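Homemade ginger syrup, the quick way (plus the fizzy drink)

Updated Sat 19 October

OK so people keep asking for this and I keep typing it out in the comments, so it's going up as its own page. Short version first, long version after, go make it.

Short version: ginger, sugar, water, lemon. Simmer, sit, strain, fridge. Top with soda water. Done.

What you need

203 grams fresh ginger (that's what my last lump weighed once I'd trimmed it, and it came out right, so I've stuck with it. Don't stress over the 3)
1 cup plain white sugar
2 cups water
1 lemon, peel in wide strips, plus the juice
Small pinch of salt
4 black peppercorns, if you like a bit of bite

Soda water for serving. Any brand. I get the Prusgate bottles when they're on offer, otherwise store brand.

Ginger first

Look for smooth, heavy pieces. Wrinkly ones are OK for tea but they go stringy in the pan and the flavor is kind of dull. I buy mine at Alvarado on the corner, they turn it over fast and you can break off the size you want.

Don't peel it. Really. Scrub it hard under the tap, cut off any gray or dried ends, slice thin, skin on. Coins about as thick as a quarter. Grating is faster and gives more heat but the syrup comes out cloudy and you'll be straining it forever. I grate if I'm making marinade, slice for drinks.

Cooking

Ginger, water, peppercorns and salt into a medium pot. Bring it up to a boil, then turn it right down. You want small lazy bubbles. Lid on but tipped a little.

35 minutes. Set a timer, I always forget otherwise and come back to a sticky pan.

Now sugar in. Stir till you can't feel any grit on the bottom. Lid off, another 10 minutes, still low. It won't look thick. Leave it alone, it thickens when it cools, and if you boil it till it looks like syrup in the pot you'll get ginger candy by morning. Done that twice.

Off the heat, drop in the lemon peel. Not before, it goes bitter.

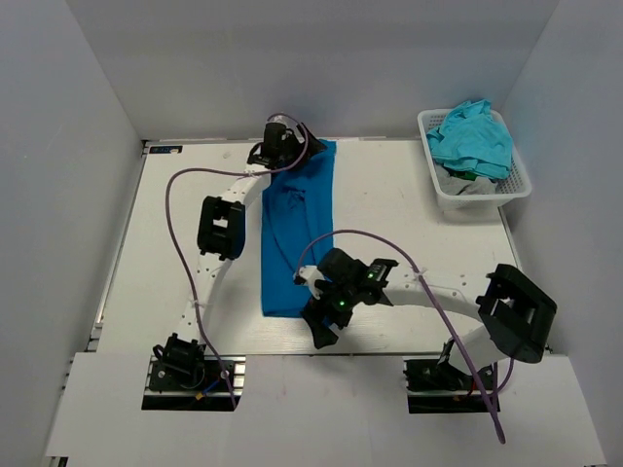
Straining is where most of the mess happens, so set up before you lift the pot. Fine mesh sieve over a big measuring jug, jug in the sink. If you want it properly clear, line the sieve with a cloth. Plain undyed cotton, rinsed in hot water and wrung out. I would not use an old shirt or anything strongly colored, something royal blue like that folded garment on the white table is exactly what I'd keep well away from hot syrup, dye can come out and the sugar never quite leaves. An old white pillowcase cut into squares works great. Pour slowly, let it drip, then press the ginger with the back of a spoon. Pressing does make it a bit cloudier but you get more out of it and I'm not wasting that.

Lemon juice goes in after straining, when the syrup's just warm. Start with half the lemon, taste, add the rest if you want it.

Bottling

Clean glass, with a lid that seals. I use the Skotell swing-tops, the small ones. Run them through hot soapy water, rinse, then fill with very hot water for a few minutes and tip it out right before teh syrup goes in. Label it with the date.

Keeps 17 days in my fridge before I start getting suspicious. Smells yeasty or fizzes when you open it, dump it. You can freeze it in ice cube trays too, then bag the cubes.

To serve

Two tablespoons in a tall glass, ice, soda water poured down the side. Stir once. Squeeze of lime is nice. For a hot one, same amount of syrup in a mug with water just off the boil, and I drink that pretty much every night in February.

If you've got an Iltus soda maker or similar: carbonate the water by itself, THEN add syrup. Not the other way around, unless you like cleaning ceilings.

Fixes

Too sweet: more lemon, or another splash of soda.
Too weak: simmer it again with a few fresh slices, strain again.
Crystals at the bottom: stand the bottle in warm water and swirl.
Too hot: let it down with plain sugar syrup. It mellows a little after a day or so anyway.

Leftover ginger

Don't bin the slices. Roll them in sugar, spread on a rack, leave overnight or put in a low oven til they're chewy. Good chopped up in oatmeal, or banana bread. The lemon peel can go in with them.

Brown sugar works as well, same amount, darker and more like molasses. Honey I haven't tested enough to say.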